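Sidulo parallel gripper, two-finger, for benchtop arms
Item 1633
In stock at Skosodness, ships flat in foam

Black housing, flat top, side exit cable. Fits straight on the wrist, no adapter plate. We ran it against the Katene on glassware, notes further down. Glass is where most people get in trouble so thats where we started. 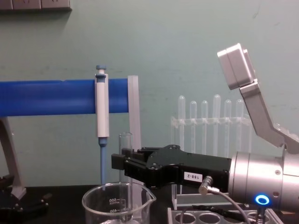
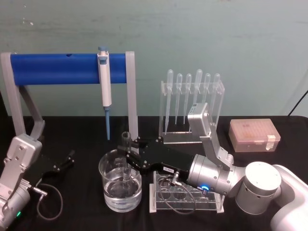 Test tube and beaker, right arm.

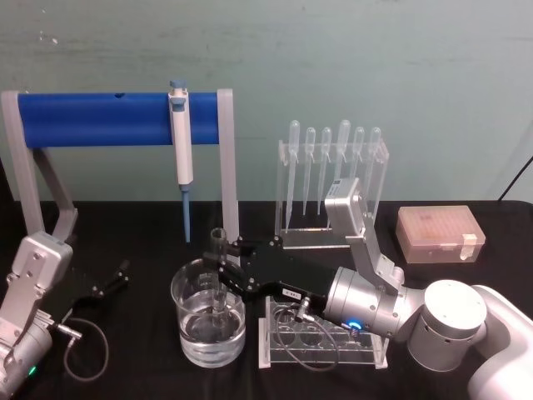
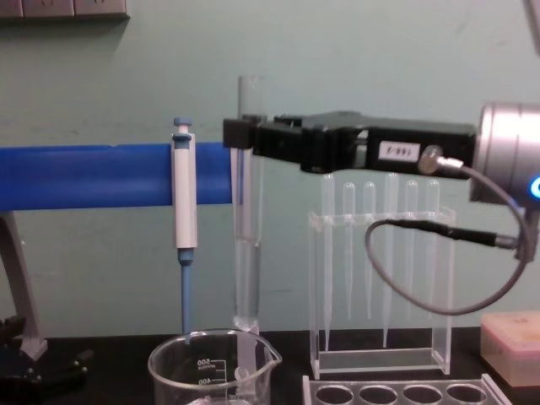 Why a test tube? Thin wall, slick, rolls if you look at it wrong. If the fingers close uneven you find out fast. Ran 100 picks with each gripper, same tube size, same arm, same approach height. Sidulo dropped none. Katene dropped two, both on the first morning before Chrysoula Kokkinos redid the force setting, so take that how you like.

What we liked
Slim from the side. Gets in next to a pipette stand without knocking it. The Katene is taller and we had to move the stand over to get clearance.
Finger blocks swap with two screws. Keep the screws in a dish, they are tiny.
Holds position on power loss. Tested this more than we wanted to, the building supply was bad in July.

What we didn't
Cable. It comes off the body and needs a decent loop or it pulls when the wrist turns. Too long a loop and it drags on whatever is under it. Ewan Doolan ended up tying his to the arm link, works fine, looks terrible. A shorter cable is on order from Lemitden, no part number yet.
Stock pads are hard. OK for plastic, for glass get the soft ones (sold seperately, pack of 30).
Manual has the open and close pins swapped on the wiring page. Corrected sheet goes in the box now, if yours is older email us.

Setup, short version
Power off. Mount, plug in, check the cable through a full wrist turn by hand.
Set force at the lowest step and work up. Do not start in the middle.
First picks on a plastic tube please.
Re-teach the grip point after any pad change, even same type pads.

Katene or Sidulo?
Mostly tubes and vials, tight bench: Sidulo. Bigger bottles, room to move: Katene, it opens wider. Both run off the same controller so you can change your mind later. Mixed pair on two arms is fine too, just label the config files.

Price 427 each, pads and short cable not included. Returns OK if the fingers are unmarked.

Page updated 16 March 2021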